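洗濯の話をします(トーク用メモ)
2022年11月19日 編み物サークル「Trerkine」秋の集まり
読み上げ原稿ではないので、そのまま読まないこと。早口注意。水を飲むこと。

■ 出だし

こんにちは。席、後ろの方も見えてますか。見えなくても耳だけで大丈夫な話なので、編みながら聞いてください。むしろ手を止めないでください、手を止めて真顔で見られると緊張するので。

今日は洗濯の話です。編み物の集まりで洗濯?って思った方、いると思います。去年の秋に私が「次は何か話して」と言われて、最初は縄編みの話をするつもりだったんですよ。でも縄編みは私より上手な方がこの部屋に確実にいらっしゃるし、その人の目の前で縄編みを語る度胸はない。で、家で何をいちばん長くやってるかなと考えたら、編むのと同じくらい洗ってるんですね、私。洗うのが好きなんです。干してあるセーターを眺めながらお茶を飲むのが、たぶん人生でかなり好きな時間です。

(ここで自己紹介。短く。クリーニング店で働いていたのは若いころの話で、資格があるわけではない、と必ず言う。専門家だと思われると質問が怖い。)

昔、町のクリーニング屋さんの受付にいました。受付なので、洗っていたのは奥の人たちです。私は預かって、タグをつけて、お返しする係。ただ、受付というのは謝る係でもあるんですよ。縮んだ、色が出た、ボタンが割れた、そういうときに最初に顔を出すのが受付なので、失敗の種類だけはものすごくたくさん知ってます。今日の話の半分はその失敗の話です。残りの半分は自分の家の失敗の話です。

■ フェルトになったカーディガン

まず一つ目。私が初めて最後まで編みあげたカーディガンの話。

色はからし色で、糸は羊毛の並太、前あきで、ポケットが二つ。ポケットは左右で高さが違っていて、それも味だと思って着てました。これを、冬の終わりに洗濯機に入れたんですね。ふつうのコースで、タオルと一緒に。

(ここで会場から「ああ……」という声が出るはず。出なかったら自分で言う。)

出てきたのは、子ども用の、しかもかなり厚手の、板みたいなカーディガンでした。編み目がない。あんなに苦労した裏編みがどこにもない。で、泣いたかというと、泣く前に感心しちゃったんです。すごいな、布になってる、と思って。はさみで切ってもほつれないんですよ。今は鍋敷きになってます。三枚取れました。残りのはぎれは針山の中に入ってます。

羊毛の表面にはうろこみたいなものがあって、それが濡れて、温かくなって、こすられると、お互いに引っかかって戻れなくなる。よく「お湯で縮む」って言いますけど、お湯につけただけで、じっとさせておけば、意外に平気なことも多いんです。効くのは揉むほう。動かすほう。あと温度が急に変わるの。ぬるま湯で洗って冷たい水ですすぐ、あれが羊毛にはいちばんつらいみたいです。

なので私の家では、洗いもすすぎも同じくらいの温度の水にしてます。手を入れて、冷たいとも温かいとも思わないくらい。温度計を使う方もいらっしゃるでしょうけど、私は持ってないので手です。冬の蛇口の水は冷たすぎるから、ここでちょっとお湯を足す。

(質問が出やすいところ。「超長綿は?」「シルク混は?」→ 後でまとめて、と言う。)

■ 172枚のスワッチ

次はスワッチの話をさせてください。これがしたくて来ました。

試し編み、皆さんしますか。手を挙げなくていいです。挙げにくい質問なので。私はずっとしない派でした。だって早く本番を編みたいじゃないですか!糸を買って、帰りの電車でもう袖のことを考えてるのに、四角いのをちまちま編んで、洗って、乾くのを待って、測って、なんてやってられない。

それを変えてくれたのが、Sandamali Selvanayagamさんです。今日は来られなかったんですけど、この話をしていいかは聞いてあります。「数だけは正確に言って」と言われました。172枚です。Sandamaliさんは、これまでに洗って取ってあるスワッチが172枚あるんです。ひもでとじて、紙の札がついていて、札には糸の名前と、針の太さと、洗う前の寸法、洗った後の寸法が書いてある。

初めて見せてもらったとき、私は図書館の目録みたいだなと思って、そのあと、めくりながらだんだん怖くなってきました。洗う前と後で、こんなに変わるのかと。横に伸びる糸、縦に伸びる糸、どっちにも縮む糸。同じ糸の色違いでも違う。紺色だけ妙に太るのがあるんですよ。染めのせいじゃないかとSandamaliさんは言ってました。私にはわかりません。

で、大事なのは、スワッチは「本番と同じ洗い方で」洗わないと意味がないという話で。ここが私、完全に抜けてたんです。スワッチを編んだとしても、霧吹きでしゅっとして終わりにしてた。でも本番のセーターは水にどぼんとつけて、タオルで巻いて、平らに干す。そりゃ違うものになりますよね。洗濯機で洗うつもりの靴下なら、スワッチも洗濯機。そこまでやってはじめて寸法が信じられる。

あ、干し方も同じに。吊るして干すつもりなら、スワッチも洗濯ばさみで吊るす。小さいから重みが足りないんですけど、下に洗濯ばさみをもう一個つけておくと、ちょっとは近づきます。これもSandamaliさんの受け売りです。

(札の書き方を聞かれたら:糸名、針、洗う前の目数と段数、洗った後の目数と段数、洗い方。日付は書く人と書かない人がいる。私は書いて、たいてい年を間違える。)

■ 手で洗うか、機械で洗うか

では洗い方です。ここは長いので、飽きたら編み目を数えていてください。

手洗い。私は洗面器より大きい、赤ちゃんを入れるようなたらいを使ってます。水をためて、洗剤を先に溶かして、それからセーターを入れる。順番を逆にすると、蛇口の水がセーターの一か所にじゃーっと当たって、そこだけ毛羽立ちます。やりました。左肩だけふわふわのセーターがあります。

入れたら沈める。押さえるだけ。羊毛って空気を抱えてるから、なかなか沈まないんですよね。上からそっと手のひらで押して、ぶくぶくっと泡が出て、だんだん重くなって沈んでいく。あの感じが大好きで、私はここでだいたい歌ってます。何の歌かは言いません。そして放っておく。お茶を一杯飲むくらい。揉まない。こすらない。襟の汚れが気になる場合だけ、そこに洗剤をちょんとつけて、指の腹で押す。

すすぎは水を替えて、また押す。一般的な洗剤なら私は2回です。すすぎのいらない種類の洗剤なら一回もしないか、気になるときだけ。水を替えるときに、セーターを持ち上げないでください。これ、本当にお願いします。水を含んだセーターはとんでもなく重くて、肩のところを持って引きあげると、その重さが全部肩と袖にかかる。袖が伸びます。袖が、伸びます。たらいを傾けて、先に水だけ逃がして、セーターは底で団子にしておいて、団子のまま両手ですくう。

絞らない。タオルに寝かせて、のり巻きみたいに端からくるくる巻いて、上から体重をかける。私は膝で乗ります。夫は足で踏みます。どちらでもいいです。タオルは一枚では足りないので、乾いたのに替えてもう一回。

で、機械。機械は敵だと思っている方、手編みの人には多いんですけど、私は使います。家に洗うものが多いので。靴下は全部機械ですし、子どもの帽子も機械です。条件は、糸のラベルに洗濯機で洗えると書いてあること、弱いコースにすること、ネットに入れること。 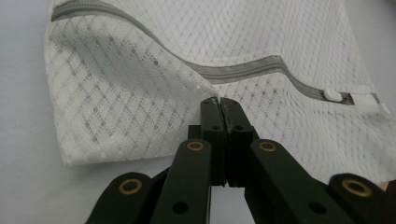

ネットの大きさですけど、たたんだ服がぴったり入るくらいが私は好きです。大きすぎると中で服が泳いで、隅っこに寄って団子になって、結局そこがこすれる。小さすぎると、しわが寄ったまま芯まで洗えない。うちにはいろんな大きさのがあって、引き出しの中でしょっちゅうからまってます。そして一枚に一着。靴下は一足まで。欲張ってセーターを二着押し込むと、その二着どうしがこすれ合うので、入れた意味がなくなっちゃうんですよね。

それから、裏返して入れる。ボタンは留める。これは受付時代に奥の人に教わりました。ボタンを開けたまま洗うと、前立てが波打つんです。あの波打ちはアイロンでもなかなか直らなくて、「前はまっすぐだったのに」と言われて、私が謝る。

ファスナーのある服は上まで閉める。開いてると歯がほかの編み目を引っかけるので。面ファスナー、あのべりべりするやつ、あれは羊毛と同じ日に洗わないでほしいくらいです。子どもの上着の袖口についていたあれで、モヘアのショールが一枚、大変な姿になりました。モヘアの話は悲しいので今日はしません。

脱水は短く。洗濯機の前で待っていて、回りきる前に止めちゃう。うちのはボタンを押してから蓋が開くまでにだいぶ待たされるので、それも見越して早めに押します。

(ここで水を飲む。時間を見る。22分を過ぎていたら「色落ち」を飛ばして「干す」に行く。)

■ 色落ち

時間があるので色落ちも。

Rajitha Patwaryさんという、糸を染めている知り合いがいます。このサークルでも何人か、「Patwary」の札のついたかせを買ったことがあるんじゃないかな。苗字がそのままお店の名前です。あの深い赤、きれいですよねえ。で、きれいなんですけど、出るんですよ、色が。本人もそう言って売ってます。「最初は出ます。びっくりしないで」って。

5月にその赤と生成りで縞のセーターを編みました。縞です。わかりますよね、この先。編んでる間ずっと幸せで、最後に洗うときになって急に、あれ?と思って、電話しました。Rajithaさんは電話口で笑って、それから真面目な声になって、水にひたした端糸を白い布の上に置いてみてください、と。

やってみたら、布がうっすら桃色になりました。なので、そのセーターは水につけっぱなしにしなかったです。さっと洗って、さっとすすいで、すぐタオルで巻いて、赤の段と生成りの段が重ならないように平らに広げて、扇風機を当てた。濡れたまま重ねて置くのがいちばん危ないそうです。生成りは生成りのままだったかというと、ええと、ちょっとだけ温かみのある生成りになりました。私は気に入ってます。着てくればよかったですね、今日。

本当は編む前にかせの状態で洗っておくのがいい、とも言われました。水に色が出なくなるまで。次はそうします。たぶん。糸が届いた日にその気力があるかどうかは別の話で……。

あと、酢を入れれば色が止まるという話、よく聞かれるんですけど、Rajithaさんいわく、染めた時点でくっつききっていない色は、台所の酢を足した水につけても思ったほど止まらないそうです。余った染料を流しきるほうが先だと。私も昔は入れてました。しばらくセーターがお寿司のにおいでした。

■ 干す

干すのは平ら。これはもう皆さんやってると思うので、細かいところだけ。

まず、置く前に寸法を見る。私は編んでいたときのメモを持ってきて、身幅と着丈と袖丈だけ測ります。濡れてるうちなら、手で寄せたり引いたりして、けっこう言うことを聞いてくれるんですよ。乾いてからでは頑固。左右の袖の長さが違うときは、私の編み方が悪いときと、置き方が悪いときと両方あって、置き方のほうはこの時点で直せます。

リブは引っぱらない。むしろ指で寄せて、きゅっと細くして置いておく。裾のリブを広げて干すと、そのまま広がったスカートみたいな裾になります。

平干しのネット台、Ristnessという名前のを使ってます。二段になってるやつ。下から風が通るので早いです。ただ、上の段から水がぽたぽた落ちるので、上に濃い色を置いちゃだめですよ。淡いのを上。二段とも同じ色なら好きに。台がない方は、お風呂の蓋にタオルを敷いてもできますし、私も長いことそれでした。家族がお風呂に入れなくて揉めますけど。

途中で一度ひっくり返す。忘れると裏側がいつまでも冷たくて、なんとなくにおってきます。においは、つまり乾くのが遅いということなので、扇風機でもなんでも当てて、早く乾かす。日なたは避けて。黄ばむのもあるし、色が飛ぶのもあるので、窓ぎわでもカーテンを引いておきます。

レースのショールはピンを打ちますよね。ここは好きな方が多いと思うので、始めると終わらない。一つだけ。ピンは錆びないのを使ってください。お裁縫箱の底にあった古い待ち針で打って、白いショールの縁にちいさい茶色の点々が並んだことがあります。等間隔に。そこだけは我ながらきれいな仕事でした。

■ しまう、虫のこと

しまう前に必ず洗う。一回しか着てなくても。虫は羊毛も食べますけど、羊毛についた汗とか食べこぼしとかが大好きらしくて、汚れたところから穴が開くんです。受付時代、春先に「買ったときから穴が開いてた」とおっしゃる方が毎年いらして、穴の場所がだいたい胸のあたり。お味噌汁が落ちるところです。言えませんでしたけど。

完全に乾いてからしまう。触って乾いてると思っても、脇の下と襟の重なりがまだのことが多いので、もう一晩。私はその一晩を椅子の背で過ごさせて、たいてい猫に寝られて、洗い直しになります。

防虫剤は種類を混ぜないこと。箱に書いてあるので読んでください。ラベンダーの袋は、私は好きで入れてますけど、あれだけで安心はしてません。結局、ときどき出して、広げて、振る。引き出しを開けて風を入れる。晴れた日に全部出して床に並べるとね、楽しいですよ。こんなに編んだのか!ってなるし、忘れてた一着が出てきます。

吊るさない。ハンガーは肩が出ます。たたんで、重いのを下に。

■ よく聞かれること(質問の時間が余ったら)

Q、という感じではなく、雑談っぽく。

柔軟剤は使うかどうか。私は羊毛には使わないです。つるんとして毛玉ができやすくなる気がして。気がするだけかもしれない。綿のには入れます。

洗剤は何を使っているか。Vostarの中性のを使ってますけど、これじゃなきゃという話ではないです。詰め替えが近所に売ってるから。「中性」と書いてあればだいたい安心していて、あとは香りの好みです。香りの強いのは、編んでるとき鼻のすぐ下に来るので私は苦手で。

どれくらいの頻度で洗うか。セーターは一冬に3回も洗えば多いほう。着たら一日休ませて、風に当てて、ブラシをかける。それで済むことがほとんどです。洗濯が好きと言っておいてなんですが、洗わないのがいちばん傷まないので。靴下は毎回洗ってください。

毛玉。引っぱってちぎらない、切る。電気のやつでもはさみでも。電気のを使うときは平らなところに置いて、押しつけない。一回、勢いよく押しつけて、肘に窓ができました。

縮んだのは戻るか。少しなら、髪用のコンディショナーを溶かしたぬるま湯につけて、そっと伸ばして干すと、いくらか戻ることがあります。板になったのは戻りません。鍋敷きへどうぞ。

綿や麻の糸は。洗うと縮むのもあるけど、着ているうちに自分の重みで伸びるほうが私は困ってます。夏の帽子が、秋には目まで下りてくる。細めの針できつめに編むと多少ましです。

シルク混は。濡れると弱くなるし、伸びるので、とにかく持ち上げない。平らに。水につけておく時間も短めにしてます。

■ 終わりの連絡

鍋敷きを持ってきたので回します。からし色です。触ってもらって大丈夫ですけど、一枚は家で毎日使ってるやつなので、カレーのにおいがしたらそれです。帰りに必ず返してください。

Sandamaliさんのスワッチの札のひな形は、入口の机にコピーを置いてあります。ご自由に。

余り糸の交換は奥の机で、このあとすぐ。Rajithaさんの赤の端糸も少し混ぜておいたので、持って帰った方は、白いものと一緒に洗わないでくださいね。

(鍵は事務室に返す。延長コードも借りたものなので忘れずに。)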